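Trying out the Mellor starter kit: a report on our spring robotics project
Rhodri Skyrme and Lies Hoekstra
May 3, 2022

What we set out to do

Our course asks every pair to pick a piece of kit that a small lab could buy, use it properly for a few weeks and write up whether it does what a beginner would want. We picked the Mellor, a hand and wrist set sold by Tadesau with its own small camera and a learning package called Pukitz. You show the hand what you want, Pukitz keeps the recordings, and after enough of them it will have a go at the job itself. We had both used robot arms in class before, but always ones that someone else had set up, so the idea of opening a box and getting to a working grasp on our own was really exciting.

We wanted to find out how long the set takes to get going, how well it picks up ordinary things, and whether it can be used away from the lab bench. The last one was Lies's idea and it ended up taking most of our time (and being most of the fun).

Getting started

The box holds the hand, the wrist joint, the camera and its bracket, a power unit and a folder of printed sheets. Rhodri built it while Lies read the sheets out loud, and we had the fingers opening and closing in 40 minutes. The sheets are good. The drawings are large and each screw size has its own page, so you never have to guess which bag you should be in. The one place we got stuck was the camera bracket, where the drawing shows it from behind and doesn't tell you so. We fitted it upside down, ran a whole set of recordings like that, and then had to throw them out. Tadesau could fix this with one word on the drawing.

Pukitz itself went onto Lies's laptop without trouble. It starts with a check where the hand closes each finger in turn and you press a key if the right one moved. It's slow, but we came to like it, and we ran it at the start of every session from then on. Twice it caught a plug that hadn't been pushed all the way in.

Teaching it to grasp

We began indoors with a block, a mug and a rolled-up sock. For each object we made 31 recordings, changing where the object lay and which way it faced. The block was easy. Pukitz picked it up nearly every time after training, even when we put it down in places we hadn't shown it. The mug was harder because the hand liked to go for the rim and then tip it over, but once we had added recordings of us coming in from the handle side it got much better.

The sock was the surprise! We had expected soft things to be the worst, and the hand was happy to grab any bit of sock it could reach. Lies thinks this is down to the shape of the fingertips, which are broad and a little curved. Rhodri thinks socks are simply forgiving. We didn't have time to settle it, and it would make a nice project for next year's group.

What did slow us down was labelling. After each recording Pukitz asks you to mark the start and end of the grasp, and there's no way to go back and change a mark once you've saved it. If you press the key a moment late, that recording keeps its bad mark for good or has to be made again. We asked Standum, the shop that supplied our set, and they told us that an edit button is planned. We hope so, as it would have saved us hours.

Working outdoors

The sheets say the set is meant for indoor use but may be tried outside in dry weather with shade. We read that as an invitation. Our plan was to use things you would find left on a table after lunch, paper bags and food wrappers mostly, and see whether the training we had done inside was any help. 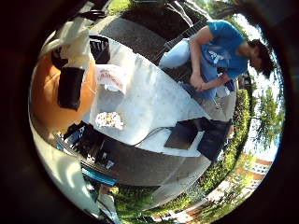

Bright light was our biggest worry, and with good reason. The camera sets its own brightness, and when it points at a pale surface in strong sun it darkens everything else to make up for it. A dark object in the shade of a table edge can almost vanish. Pukitz lets you fix the brightness by hand, and once we had found that setting (page 6 of the second sheet, under "Other") our results were much steadier from one recording to the next. We would put it on page one.

The very wide lens divides opinion in our pair. Rhodri loves it, as it takes in the fingers, the table and whoever is sitting opposite all at once, so when a grasp goes wrong you can usually see why when you play it back. Lies found the bending near the rim tiring to look at after an hour of marking. The software doesn't seem to mind it at all.

As for the grasping, crumpled paper went better than we had dared hope. The fingers close gently enough to pinch a fold without pushing the whole thing away. Flat paper was close to hopeless. The hand needs something that stands up a bit, and if there was nothing to catch hold of it just stroked the surface and came up with air. Wind was a nuisance too, and we lost 3 recordings to objects that moved while the hand was on its way down.

Would we recommend it?

For a school or a first-year lab, yes, and gladly. We got from a closed box to a trained grasp in our first week, with no help beyond the sheets, and neither of us had done that before. It's friendly to use and sturdy, and being able to watch the hand repeat something you taught it that same morning is a lovely feeling.

For outdoor work we'd say yes with some patience. Bring shade, fix the brightness before you record anything, run the finger check every time, and weigh down your cables. We'd also like a longer lead on the power unit, a battery option, and that edit button.

If we had another month we would train on outdoor recordings only and compare them with the mixed set, and we'd try thin plastic, which we never got round to. All our settings are in the project folder along with Rhodri's redrawn bracket page, which anyone using the kit next term is welcome to print.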